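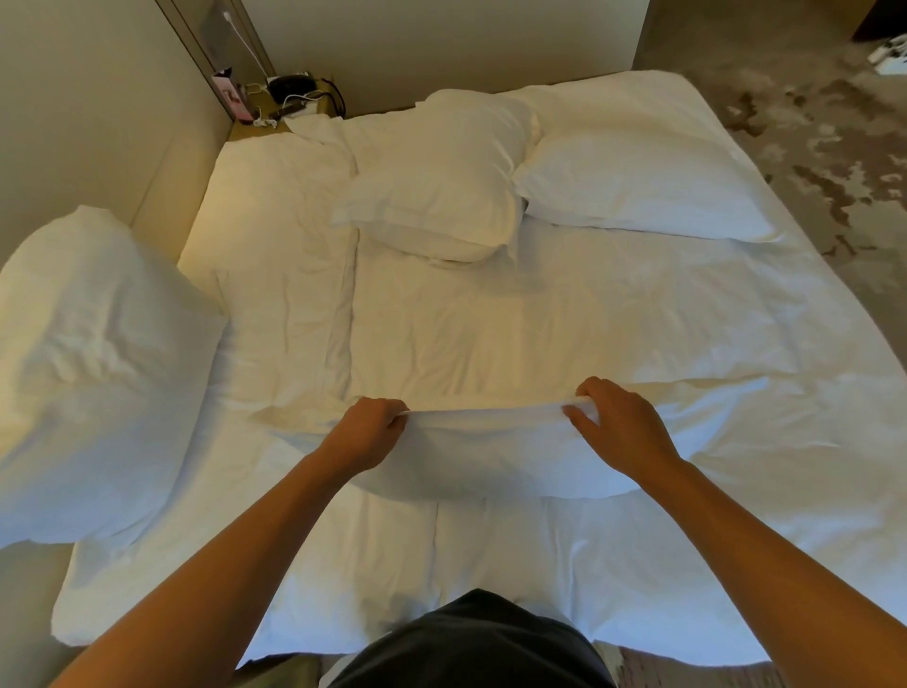 Blog > Around the House > Bedding

July

Posted by the author of Plonon Street Notes

We finally replaced the duvet. The old one had gone flat along one side and all the filling had moved down to the foot, so you were either freezing or under a snowdrift. I put up with it for two winters and then bought a Fosora in white, plus new cases from Pistel for the pillows. The whole lot came to 150 dollars, which is more than I wanted to spend.

White was not my first choice. I had a gray set picked out, but it was out of stock and I didn't want to wait 24 days for it. White shows everything, but it can all go in the same hot wash and I don't have to think about it.

A big duvet is awkward to deal with alone. I used to stand at the side and throw it, then walk around and fix the other side, then walk back. Now I start at the foot. I take hold of the edge with both hands, fold it over on itself, and pull until the creases start to move up toward the head. Then I let the fold drop and check that both sides hang about the same - close enough is fine.

Pillows come after that. I pull each one out and work it back into shape by grabbing the case at one end and pressing the filling down from the other.

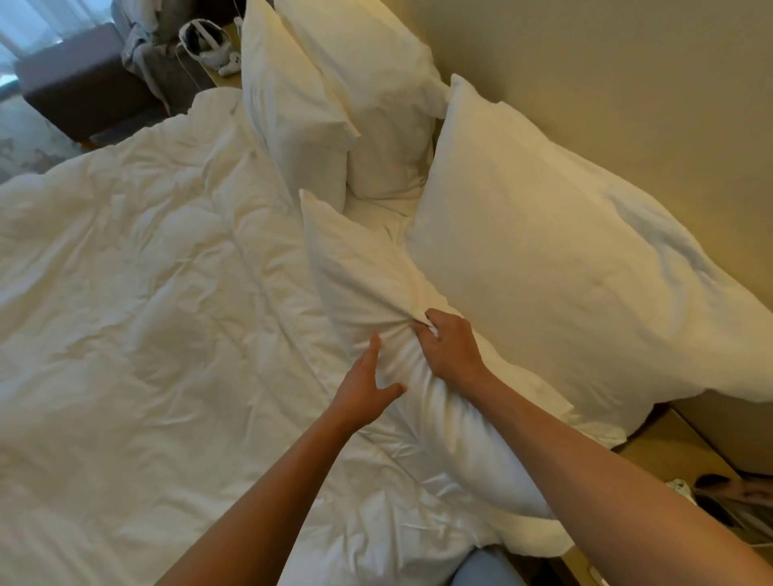

Pillows, before they go back in line.

The cases are a bit roomy and leave a loose flap at the open end, so I tuck that in and turn it toward the wall. I may try the Gruber ones next time, as a neighbor says they run smaller.

The full job takes me less time than making coffee if I don't stop to iron anything, and I don't. The old duvet is folded up in the hall closet until I find out whether the animal shelter takes them. I also still need a second fitted sheet, so that's next on the list.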